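Home | Courses | Interviews | Resources | Contact

Teaching the Handoff: A Conversation With Aparecida Batista

21/01/2018

Aparecida Batista worked as a floor nurse in Toledo for 17 years before she started teaching. Her course for Cureck, a small training company, deals with one part of the job: what nurses say to each other at shift change. She has now run it at 8 hospitals and clinics, most of them in the Midwest.

I asked her first why handoffs needed a course of their own.

"Everybody gets taught how to chart," she said. "Most people pick up handoff from whoever trained them. If that person mumbled through it in the hallway, you mumble through it in the hallway."

The course takes two afternoons, a week apart. On the first, nurses give a report the way they normally would, using a made-up patient, and the person receiving it writes down what they heard. Then the two of them compare notes. Batista said the gaps are usually in the same places. Pending lab results get dropped. So do family concerns, and anything the outgoing nurse has a feeling about but can't put a number on.

"I want them to say the feeling," she said. "If you think the man in bed four looks worse than his vitals, say that. The next nurse can decide what to do with it."

Between the two sessions, participants keep a log of their own reports. They write down how long each one took and how many times they were interrupted. Batista collected 588 of these log entries last year and went through them herself in October. Interruptions bothered people more than she had expected. Almost 17 percent of the entries mentioned a phone call in the middle of a report.

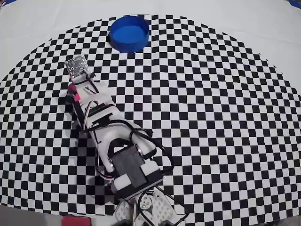
Robotic arm and blue container on a checkerboard mat.

She doesn't tell hospitals which form to use. Some have a printed sheet and some work from the electronic record, and she has seen bad reports come out of both. What she asks for is that the receiving nurse repeat back the plan for the next few hours, out loud, before the other one leaves.

"It feels silly the first week," she said. "People say, I'm not in school. Fine. Do it anyway for a month and then tell me."

At Grundale, a rehabilitation hospital where she taught last spring, the night staff objected that the course was built around the day shift. Batista said they were right. The sample cases all assumed a doctor was down the hall. She rewrote two of them with a charge nurse from the night team, and those are now the versions everyone gets.

I asked whether managers should sit in. She would like them to come to the second afternoon only. "If the boss is there on day one, you get a performance. I need to hear the real report, with the bad parts in it."

She is working on a shorter version for nursing assistants, who she said are often left out of the conversation entirely. It will be a single session, and she hopes to try it at two sites before offering it more widely.

"They know who didn't eat lunch," she said. "Somebody should be asking them."

Comments (3)

Mereana Cartwright
We do bedside report on my unit and the repeat-back is the part that gets skipped when it's busy. Did she say anything about doing it in front of the patient? Some of ours like it and some clearly don't.

flarkitz
Please do the nursing assistant one. 8 years as a CNA and I can count on one hand the times I was asked for report.

nightshift_rn
Glad somebody rewrote the cases. Most training I've been sent to was at 2 in the afternoon, when I'm asleep.

Get new interviews by email. Enter your address to join our newsletter. You can unsubscribe at any time.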